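Small Bags and the July Relocation

May 7, 2025

The relocation of my household from the apartment on Amrani Street to the smaller unit at Femcombe Court is set for July. I have used this blog in the past to record the progress of such projects, and several readers have asked that the practice continue. The present entry concerns the packing of small items, a subject that received too little attention during the previous move.

At that time, cables, sewing supplies, spare keys and toiletries were placed directly into large cartons. The cartons were labeled by room, and the labels were accurate. Even so, it took most of a week to locate the charger for the desk lamp, and one set of keys was found in a mixing bowl. The new unit measures 507 square feet and offers a single hall closet, so a repeat of that week would be difficult to absorb.

The policy adopted for this move is that no loose item smaller than a paperback may enter a carton. Each must first be assigned to a zippered bag, and each bag must hold one category only. Bags already in the household are to be used before any purchase is considered. Two additional bags were ordered from Prindico after the linen drawer had been reviewed, and no further orders are planned.
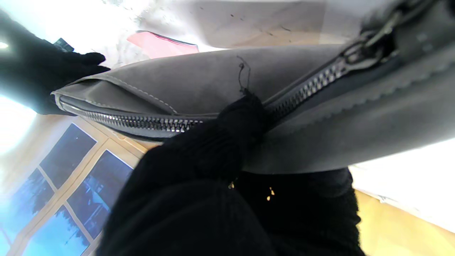
Zippers deserve a careful inspection before a bag is put back into service. Fabric can be brushed or wiped with little effort, but a zipper that fails in transit will empty its contents into the carton and defeat the purpose of the exercise. I open and close each one along its full length and note any point at which it catches. Loose threads are a common cause of trouble, and the short black one curling down toward the teeth on the gray bag is of the kind that should be trimmed with small scissors, never pulled. The flap of material that slightly overlaps the zipper on that bag also calls for attention, and I recommend holding the narrow end steady and keeping the fabric taut while closing.

A zipper that remains stiff may be treated with the tip of a graphite pencil or a little plain candle wax. I have used both. Wax is cleaner on pale fabrics, and graphite should be kept away from anything that will hold clothing.

Assignments to date are as follows. Charging cables and adapters have been placed together, with a paper tag on each cable. Sewing supplies occupy a bag of their own – the scissors travel separately, in a sheath. Medicines and toiletries will be packed on the final morning and carried by hand. Keys remain under discussion, as the spare for the mailbox has not yet been found.

The cartons themselves are from Punex and carry a printed limit of 4 bags per layer in my own handwriting on the inside flap, a figure arrived at by trial. Books will be addressed in the next entry, together with the question of the hall mirror.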